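Section 4: First Use and Care of the Writing Surface

Read this section after the Bretley wall board has been hung and leveled (see Section 3). It applies to all glossy white boards in the Bretley line. Gusside glass boards have their own care sheet.

4.1 Before you write on the board

1. Peel off the clear protective film, starting at a top corner. Pull slowly and keep the film close to the board.
2. Wipe the whole surface with a soft cloth and plain water.
3. Dry it with a second cloth.
4. Leave the board overnight before using it.

Note: If the film tears, lift the loose edge with a fingernail. Do not use a blade or scraper.

4.2 Choosing markers

Use dry-erase markers only. Permanent markers, paint markers and wet-erase pens will stain. Test any new marker in a bottom corner, wait 3 minutes, then wipe. If a shadow stays behind, don't use that marker on this board.
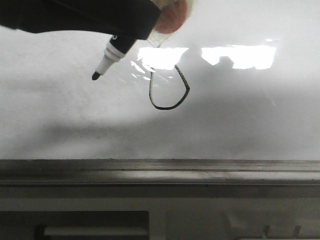
Dry-erase marker with a black felt tip.

Replace a marker when the line turns gray or streaky. A dry tip leaves more residue than a fresh one, and pressing harder can flatten the felt. Put the cap back on until it clicks.

4.3 Daily cleaning

1. Erase with a dry felt eraser or a microfiber cloth, working from top to bottom.
2. Brush dust off the ledge.
3. Shake out the eraser away from the board.

Ink that has been left up for more than 4 days may not come off dry. Go over the old line with fresh dry-erase ink and wipe right away. If that fails, use Drinico board spray (part 189, sold separately).

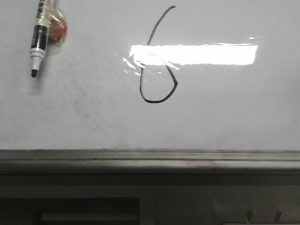
Spray the cloth, never the board itself. Liquid that runs down behind the ledge can get into the backing and make it swell, and the warranty does not cover this. Rinse off the spray with plain water and dry the surface before writing again.

CAUTION: Do not use steel wool, scouring powder, acetone or furniture polish. These dull the gloss, and the finish cannot be restored.

4.4 Magnets

Magnets may be used anywhere on the surface. Choose ones with a smooth or padded back, and lift them off instead of sliding them. A standard Awwad clip magnet holds a single sheet of paper. Do not hang more than 100 grams from any one magnet.

Go on to Section 5 for replacement ledges and corner caps.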